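Piltomer 2, reviewed after a long spring with laundry

I have been putting off writing this one up, mostly because I kept finding new corners of Piltomer to poke at, and partly because Vanderleia Frota, who shares the bench with me, kept telling me I hadn't been fair to the planner yet. She was right, and the review is better for it (and longer, sorry!).

For anyone who hasn't come across it, Piltomer is a control and planning package for two-arm tabletop setups. You give it your camera feeds and your arm descriptions, and it gives you back a perception layer that outlines cloth, a planner that proposes where to grab, and a recorder that keeps everything lined up in time. Version 2 came out in May and I moved our clothes-sorting work over to it from Skevberg, which I'd used happily for years and still have a soft spot for.

Installation took me an afternoon. Most of that was calibration, and the calibration wizard is lovely, with big plain prompts and a "go back one step" button that really does go back one step. The manual, on the other hand, reads as though it was written by three people who never had lunch together. Keep the page on camera naming open in a second window and you'll be fine.

Perception first. Cloth is miserable stuff for a vision system, and I wanted to be a bit mean about it, so our test pile has prints, plain white, pale blue and a wall behind it that is busier than any of them.

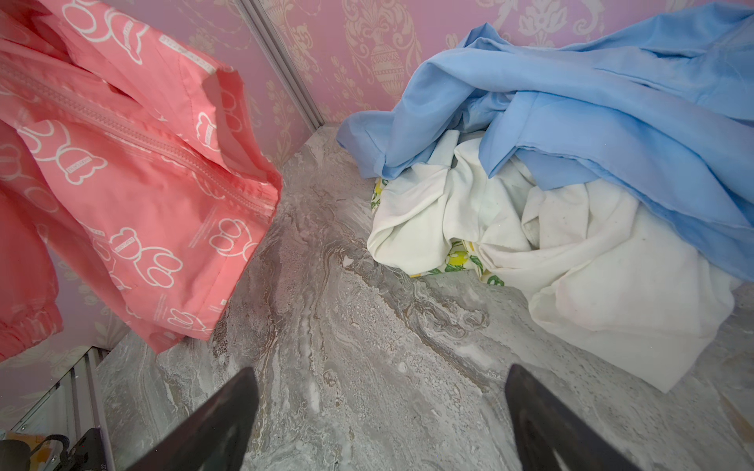
Wrist view: bear-print jacket at left, blue and white pieces on the right, lemons peeking out underneath.

Piltomer outlines each garment in its own color on the live view, and the jacket came through beautifully. I had fully expected the bears to be broken up into dozens of little islands, and Skevberg does exactly that with any white print on a strong color. Here the whole jacket stayed one piece, cuff and all. The white cloth was harder. Whenever the blue folded over it, the outline wandered back and forth along the edge, and I ended up raising the smoothing setting two notches above the default. The lemon print got its own label most of the time, though a thin strip of it was often handed over to the white cloth next door.

I recorded 1,181 grasp attempts for this review, and the log viewer made going through them almost pleasant. You can filter by arm, by garment or by how confident the planner was, and then scrub through all the cameras together. Vanderleia went through the low-confidence ones with a pot of coffee and came back with 216 that she thought deserved a second look. She tagged them right in the viewer, and the tags showed up on my machine without either of us exporting anything. Hurray for that!
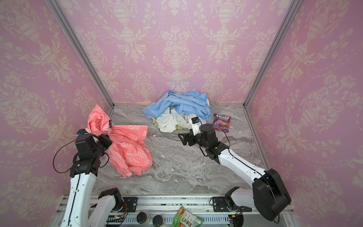 The planner is where I changed my mind. In its default mode it treats the two arms as polite strangers, so one holds still while the other thinks, and everything takes ages. There's a setting called "shared hold" buried under Advanced, and once it's on, the planner will let one arm keep a garment lifted while it works out a path for the other to the heap. It also keeps a no-go bubble around the hanging cloth, and you can drag the size of that bubble with the mouse while watching the path redraw. I wish it were on from the start. I wrote to the developers to say so, and Anselmo Moura from their support desk answered the same evening with a config snippet that makes it stick between sessions.

Now for my grumbles. Objects that aren't clothes confuse the thing more than they should. If there's a shiny snack bag on the floor, the scene model wants to call it a garment until you draw an ignore region by hand, and ignore regions don't carry over when you load a new project. You have to copy them out of the old file. It's a small chore, but I've done it often enough to be cross.
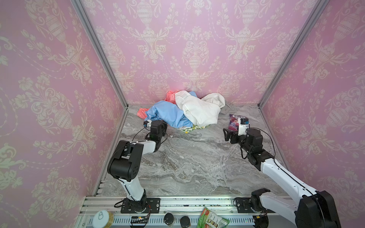 Memory is the other one. The recorder holds 4,000 frames per camera before it writes to disk, and with several cameras running my older workstation started to drag. You can lower the buffer in the settings file, though oddly there's no slider for it in the window. If your computer is newer than mine you may never notice. I'd also love a quieter alert sound. The current one is a sort of goose.

Then there's the Drirel plug-in, which costs extra and adds edge and opening detection for cuffs, collars and hems. I went back and forth on whether to recommend it.
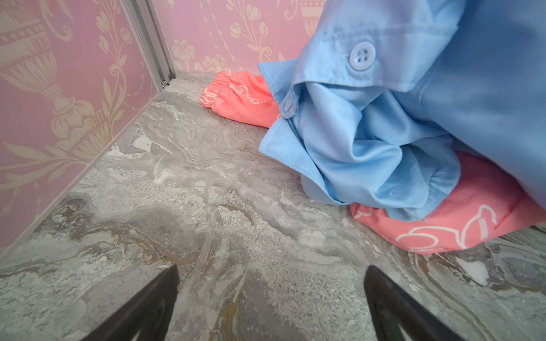 Glossy fabric is the hard case for any edge finder, with highlights running along a fold looking very much like a hem, and Drirel does get fooled by them. Still, it will mark a sleeve opening that the base package passes right over, and it gives you a little arrow for the direction it thinks the fingers should come in from. I found myself trusting the arrow more than the outline. If you mostly fold towels, save your money. If you handle shirts, try the trial license first and turn the highlight filter up before you judge it.

People have asked me how it compares with Ventura. Ventura has the prettier window and a much better manual, and its scripting is easier for students to pick up. Its cloth handling felt a step behind on patterned things, at least with our pile, and I missed the shared tagging terribly when I went back to it for a few days.

So I'm keeping Piltomer, with shared hold on and smoothing up two, and I'd give it four stars out of five. The missing star is for the ignore regions, and a little bit for the goose.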